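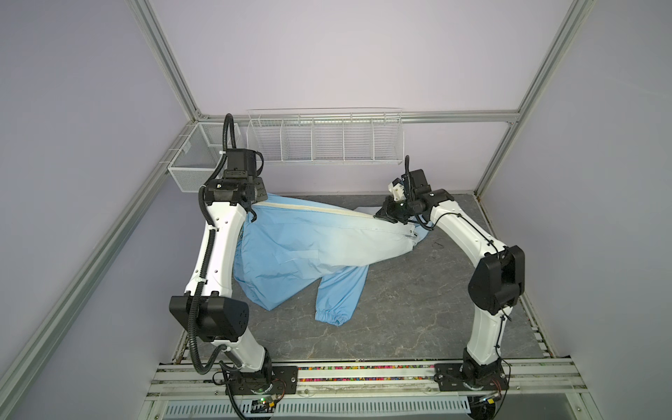

Home Explore Notifications Messages Lists Bookmarks Profile More

Thread on laundry. I've changed how I fold and put things away over the past year and a few people asked for the details, so I'm putting it all in one place. 1/

Start with the surface. I used to fold on the bed. A bed is soft, so the fabric sinks and every fold comes out a little crooked. A hard flat tabletop at waist height fixed most of my problems before I learned anything new about folding. 2/

Mine is a secondhand Dolitz table. The top scratches if you look at it wrong but it's smooth and it wipes clean. I paid 40 dollars for it in November and carried it up the stairs in two trips, legs first. 3/

If the table is dark, light clothes are easier to fold on it. You can see the edges and tell when the hem isn't straight. For dark jeans I put down an old pillowcase. 4/

Shirts. Lay the shirt face down, collar away from you. Before you fold anything, spread it out and smooth it from the middle toward the sides with flat hands. I skipped this for years. It takes a few seconds and it's most of the job. 5/

Then pull the sleeves straight out. If there's a twist in a sleeve, fix it now. A twisted sleeve makes a lump that shows up through the whole stack. 6/

Fold one side in to the middle of the shoulder. Lay the sleeve back down along the side. Same on the other side. Bring the bottom up to just under the collar, then fold once more if your drawer is shallow. 7/

Button-ups: do the top button and one in the middle. I don't bother with the rest. 8/

Thin knits won't hold a crease, so I don't try for a small square. Sides in, fold in half, done. Stack those on top of other things, never under. 9/

Now baskets. I hung two kinds of wire baskets over the folding spot and I like them more than anything I've bought for the closet. One is a plain open one. The other is a long one with dividers. 10/

The divided one is for socks and small stuff. One slot per person, plus one for socks with no match. When the no-match slot fills up I go through it on a Tuesday night and throw out what's left over. 11/

The plain one is for things that need something done to them. Missing button, stain that didn't come out, tag to cut off. Before, those went back in the drawer and I'd find them again when I was getting dressed. 12/

Both get emptied before I start a new load. If they're full when I start, everything ends up piled on the table and I quit halfway. 13/

Hanging them: I have a metal rail on the wall and the baskets hook over it. Mine are Simby, white coated wire. The coating has chipped on one hook where it rubs, so I wrapped that hook in tape. Bare wire can snag a sweater. 14/

Check how far the basket sticks out before you put up the rail. I put mine too low the first time and hit the corner with my head every time I leaned over the table. Moved it up by the width of my hand. There are still two filled holes in the wall. 15/

Height matters for reaching too. If you have to stand on your toes to see into the basket, you'll stop using it. Wire and mesh help since you can see what's in there from below. 16/

Towels get done last, on the same table. Thirds the long way, then in half, then in half again. Folded edge faces out on the shelf. They take up so much room that if I do them first there's nowhere to work. 17/

Fitted sheets: I tuck the corners into each other, lay it flat, fold the curved edges under so it's a rectangle, and stop caring after that. It goes inside its own pillowcase. 18/

Someone asked about folding boards. I had the Lisov one. It works fine for T-shirts that are all the same size. Ours aren't, so I gave it away. If you have a stack of work shirts it might be worth it. 19/

Someone else asked how long it takes. A full load is two podcasts if I'm slow and one if I'm not. I don't do it in front of the TV anymore because I look up and my hands stop. 20/

That's everything for clothes. I'm redoing the linen closet next with the Kushnir shelves, and I'll add to this when they're up. 21/21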